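Bring a window to the workshop

The printed backdrops have arrived at Jurkcombe, and we are thoroughly pleased with them! If you have ever tried to take a decent picture of something you've made on a grey afternoon, with the kettle and the recycling bin peering over its shoulder, you'll know why a length of printed cloth can feel like such a treat.

There are 2 designs to borrow so far. One is a plain garden wall, which suits pots and anything with a strong colour. The other is the big window with lots of panes, and it has been out on loan almost constantly since it was unrolled. It gives a tabletop the feeling of a proper room, and small things look wonderfully at home beside it (the Jerkasley knitters have already done a whole set of tea cosies in front of theirs).

We've been trying the window with the wooden table, and the two go together beautifully. The warm wood in front and the panes behind make a little corner you'd happily sit down in with a book.

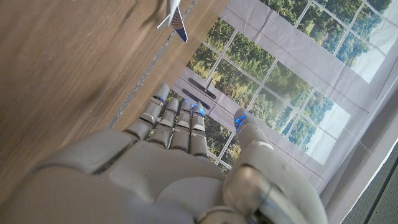 Getting the best from the cloth

Fabric creases, of course, and a crease running through a window pane is surprisingly easy to spot once you're home. Roll the cloth round its tube after use, please, and don't fold it. A cool iron on the back will sort out most wrinkles, but do put a tea towel in between.

Hang it from the top with plenty of clips and let it drop behind the table. Try the table close up first, then pull it forward a hand's width at a time and see how the window changes. We spent a very happy hour doing just this on Monday and forgot all about lunch.

Lamps are best kept to one side. Pick the side you'd like your daylight to come from and stick to it for the whole set, especially if the pictures are going to sit next to each other on a page.

Borrowing

Each backdrop can go out for a week, with clips, in a long cardboard tube that just about fits across the back seat of a small car. Some 60 of you have asked about a third design, and a kitchen shelf is winning by a mile, with a snowy street close behind. Keep the suggestions coming! The sheet is pinned up by the Osden door, and there's still room at the bottom for a few more.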